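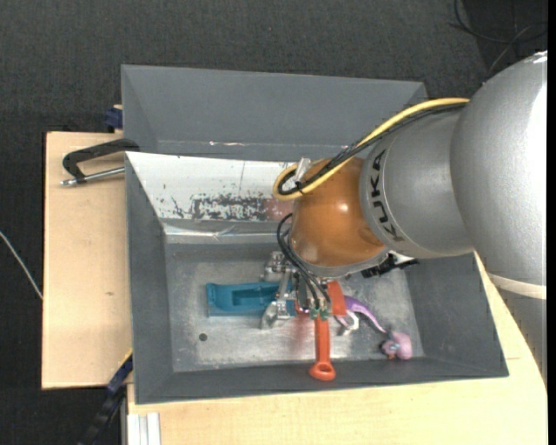

Runeo Teaching Team, Pinance Works

For release 31st January

We're opening up our bin-picking demonstrations, and you can come and teach the arm yourself

I run the teaching side of things at Runeo, which means I spend most of my working life steering a robot arm into gray bins and getting it to pick up odds and ends. Today I get to tell people outside our building about it, and I'm pretty happy about that!

Starting in April, we're releasing our first set of demonstrations to anyone who wants to use them for research or teaching. There are 631 of them, all done by a person, either over our remote control setup (we call it Ballen) or by taking hold of the arm and moving it through the job by hand. Each one comes with the full motion of the arm, the gripper commands and the video from a fixed camera over the bins.

The arm is a KUKA, a big one, and the things we ask it to pick are the kind you'd find in a kitchen drawer or at the bottom of a toy box. A long blue plastic thing with a slot down the middle. Something with a red-orange handle and a hole in the end for hanging it up. A purple and pink toy figure with thin limbs, which is a real pain to get hold of when it's lying close to something else. We like that mix. Flat pieces and long handles call for very different moves, and a person at the controls will usually pick an angle in a second or so that would take us a week to write down as rules.

We've kept the clumsy ones too. If an operator came in at a bad angle, backed off and tried again, that's all in there, with a label so you can filter it out if you'd like. My own early runs are included (please be kind).

The partner on this project is Chae, who built the hand controller and the software that lines up the video with the arm's motion. Their newer version cuts the time it takes to train a first-time operator to 2 hours, down from most of a day, and it's the one visitors will be using.

Yes, visitors! We're holding 3 open sessions at Pinance Works in April. You'll get a short safety talk, a practice run on the simulator, and then a turn at the remote station moving real objects from bin to bin. No robot experience needed, and if you've played video games you'll probably be better at it than I was. We hope the sessions will bring the collection up to 890 demonstrations by the time we're done.

Signups and download requests go through the Runeo teaching page. Reporters who'd like to try the controls before the open sessions can write to the press desk and we'll set up a time.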